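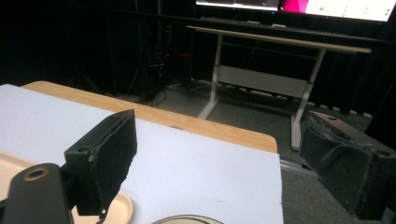
The sorting table at Fultwood is used for small loose materials: thread ends, cord, trim, buttons and the paper tags that travel with them. It is a plain table with a light wooden top and rounded corners, and the setup has changed very little since the room was carpeted. A large white sheet goes down first and the dishes go on top of it. The sheet is set square to the table and stops just short of the edge, leaving a band of wood showing. Cream and white dishes are used throughout. Colored dishes were tried and withdrawn, as dark green and black thread could not be told apart against them under the ceiling lights.

Unathi Hendricks drew up the current layout in November and Corrado Leone revised it after the first stock check. The notes on this page follow the revised version. They cover the cover sheet, the containers and the handling of thread, in that order.

Cover sheet

The sheet does two jobs. It gives a plain background, and it shows where the working area ends. Anything lying on bare wood is treated as unsorted and goes back to the intake drawer at the end of the session. Small gray marks on the sheet are left alone. It is replaced when a mark is dark enough to be mistaken for a thread end at normal sitting distance.

Sheets are cut to 700 mm on the short side from roll stock, order number 3941 on the Ferraro list. The long side is trimmed at the table. Tape is not used. Taped corners lift fibers from whatever is dragged across them, and the adhesive left a residue on the wood that took two attempts to remove.

Containers

Three types of container are kept at the table: flat plates, round dishes and rectangular trays. Plates are for items waiting to be looked at. Round dishes are for items that have been matched to a tag. Trays are for finished groups and are the only containers that leave the table loaded.

The round dishes are of mixed origin and do not stack well. Those with a band at the rim are kept apart from the plain ones, and the two are not used for the same material in one session. Depth matters more than diameter. A dish that is too shallow lets coiled thread spring over the side, and a dish that is too deep hides the last few pieces at the bottom.
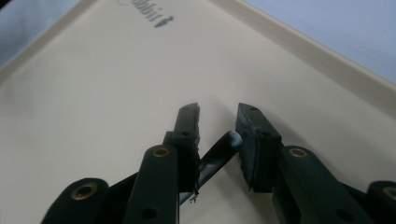 Trays are checked for two things before use. The first is the raised rim, which should be complete on all four sides with no chips. The second is flatness. A tray that rocks on the sheet is moved to general storage. A light matte floor is preferred, as a strongly glossy one reflects the ceiling lights and makes fine thread hard to find. Printed marks on the floor of a tray are acceptable as long as they are clear of the middle.

Loading is limited to 45 items per tray for buttons and 52 for tagged thread ends. The difference comes from the tags, which lie flat and overlap without trouble. Cord is not counted and goes by length.

Trays are carried level, with both hands, to the rack by the door. The Flukano rack has a fixed shelf spacing and takes the rectangular trays only. Plates and round dishes stay on the table or go back to the cupboard empty.

Thread and cord

Single threads are picked up near one end and lowered straight down into the dish. Sweeping a thread across the sheet is quicker but frays the cut end, and a frayed end makes the ply count unreliable. Where an end has already opened into a tuft it is noted on the tag as "open" and is not trimmed. Trimming is done later, at the cutting table, against the reference length.

Dark thread is sorted before light thread. It is easier to see on the white sheet, and clearing it early leaves only the slow part of the job for the end - the creams, off-whites and undyed cotton. These are checked a second time on a sheet of gray card, which is laid over the white one and taken away afterward.
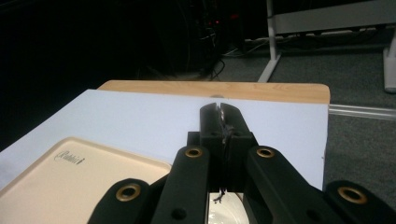

Dark strand over the white sheet. Cream tray with the Rabbit logo at left.

Elastic cord from the Cistosport samples is handled separately. It does not lie flat in a round dish and is placed directly in a tray, one length at a time, with the knots at the same end. Lengths that have lost their tags go on a plate and wait for Corrado.

Clearing down

Trays go to the rack first, then the dishes are emptied into labeled envelopes, then the plates. The sheet is lifted by its two far corners and folded inward so that loose fibers stay in the fold. The floor is checked last, as single threads are easy to miss on gray carpet. The table is next in use on Thursday, and a fresh sheet should be put down before then.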